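The Hand Is the Easy Part

Posted 24/12/2018

Every few months a product arrives that promises to teach a robot by letting an ordinary person do the robot's job first. You hold a gripper, you pick things up, and the gripper watches. Later, a machine somewhere is supposed to have learned from your example. The latest is the Baminow hand kit, sold by Widmer, and I have spent more time with it than I have with some of my relatives.

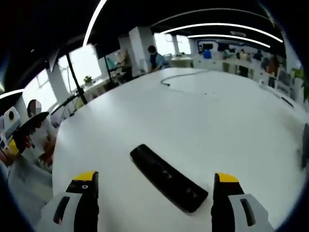
Reading time: 2 min

I'll start with the praise, which is short. The fingers are good. They have yellow tips and black pads on the inside, and you never lose track of where they are, even through a lens that turns a straight ceiling light into a banana. The kit comes as 2 hand units in one box, and a new person can be picking things up within 5 minutes of opening it. I have owned can openers that asked more of me.

Then you read the brochure. The brochure says the kit "captures human skill." I'd like to know whose. Give a grown adult a pair of plastic fingers and ask for a plain black object off a plain white table, and you will see very little skill. You will see a person frowning at their own wrist.

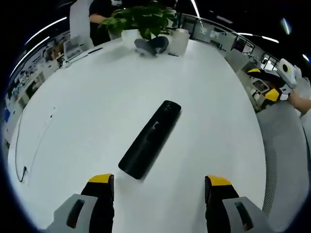
One black object, a round table and a lot of room to miss.

My complaint is with the way the thing is sold. Widmer charges by the recorded session, and the starter plan includes 234 of them. That sounds generous until you start using them up. A fumble counts. A sneeze counts. Setting the gripper down to scratch your nose counts, and I have now paid to teach a future robot how to do that. The rival kit from Grirmont lets you throw out a bad take for free, and its fingers are worse in every way I care about. So you can have good hands or fair billing.
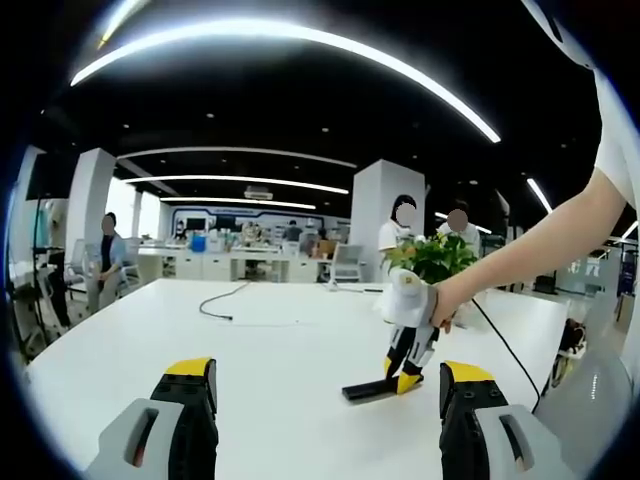
Welham Robotics Users Group

The group will tell you I'm being cheap, and I am. But pricing shapes what people record. When every try costs money, you stop trying the awkward grabs. You pick up flat pads from the middle of the table and leave the hard stuff to somebody with a bigger budget. Widmer says it keeps up to 97 percent of sessions as "usable," and I believe it. I'd keep them too if the customer had already paid.
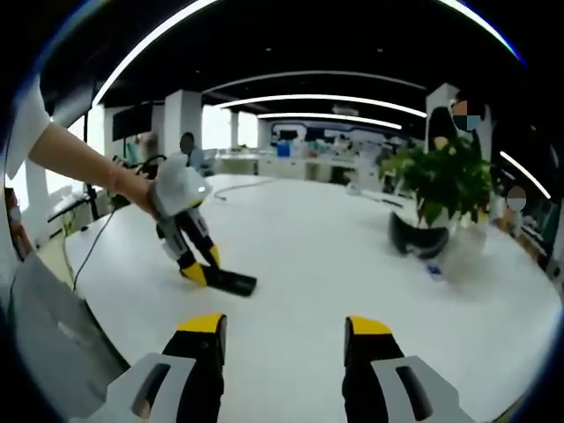
A flat pad under the yellow tips.

What I want is dull. Let me delete my mistakes before I'm billed for them. Sell longer cables, or at least ones that don't wander across the table like a cat. Take the word "skill" off the box until September, when the next version is due, and then ask the people who have been holding the thing whether it should go back on.

I'll probably renew anyway. The fingers really are very good.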